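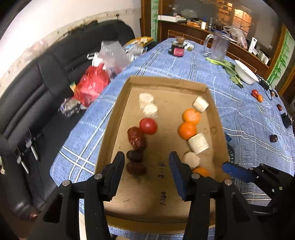 Can a machine do the chores yet? Pictures from the food sorting table

Gallery | Updated 6/30/26

Every few months we put up a gallery on how far machines have got with ordinary work in homes and shops. Earlier pages dealt with folding towels and filling shelves. The subject this time is putting small food items in order: picking up a piece of fruit or veg, carrying it a short way and setting it down in a line with the others.

It sounds too easy to bother with. A child of five can do it while talking about something else. For a machine it is still one of the harder jobs in the kitchen, and most of the trouble is in the food itself.

Caption: Small food items lined up in two rows in a shallow cardboard tray, on a blue plaid tablecloth. The left row has a red cherry tomato next to three dark red jujubes. Two small mandarins are in the right row, along with pale blocks and a round beige piece. A tomato, jujubes and a small orange fruit are still on the cloth to the right.

Notes on the work

Soft and hard together. A cherry tomato needs a light hold. A dried jujube is wrinkled and uneven, and will turn in the grip if it is held at the wrong point. A mandarin gives a little before it stops giving. A person changes their hold from one to the next without thinking. Most machines sold for packing work are set up for one product at a time, and somebody has to change the settings when the product changes.

Round things roll. Lining up blocks is fairly simple, as a block stays where it is put. A tomato or a mandarin can move as soon as the fingers open, and then it nudges its neighbour. The machine then has to notice that the row has changed and decide whether to put it right or carry on. Older systems carried on. Newer ones do look again, but it makes them slow.

Tight rows. The first piece in a row is easy to place. The fingers need room on both sides of whatever they are holding, so the closer the pieces stand, the harder it gets. People get round this by dropping the last bit, or by pushing the item in with one fingertip. Both of those are difficult to teach.

Real tables. On a factory line the bench is clear and the light never changes. At home there is a bowl, a glass pitcher and a bunch of greens near the tray, and a cable across the cloth. A household machine has to work among all that and leave it alone.

How the machines we have followed are doing

The Gedari bench arm was the best of the ones we watched on mixed food. We logged 2,272 picks over the spring and it coped well with firm pieces. Tomatoes were its weak point, and it had to be stopped 9 times for a squashed one. It was also slower than a person throughout.

Lennox make a packing unit for greengrocers and small shops. Given a crate of one kind of fruit it will run all morning. Given a mixed crate it wants a person standing by, so the shop has not saved much. We saw 2 of these in use and both had been moved to single-product work.

The Daten home model is the only one of the group meant for a kitchen. It can set a table and clear some of it. Food handling is listed as a later addition, and we would not buy it on the strength of that.

Where this leaves the chore

For a shop with one product and plenty of it, a machine can do this job now. For a home, it can't yet. Sorting a few mixed pieces by hand takes less time than setting up any of the machines above, and the washing up afterwards is the same either way – in fact it is worse with the Gedari, which has finger pads that must come off and be rinsed separately.

The part we expect to improve first is grip. Softer pads are getting better and cheaper, and they forgive a lot of small mistakes. Judging when a row is good enough may take longer.

The next gallery is planned for July and will cover wiping down worktops, with the Resis cleaning arm if the loan unit arrives in time.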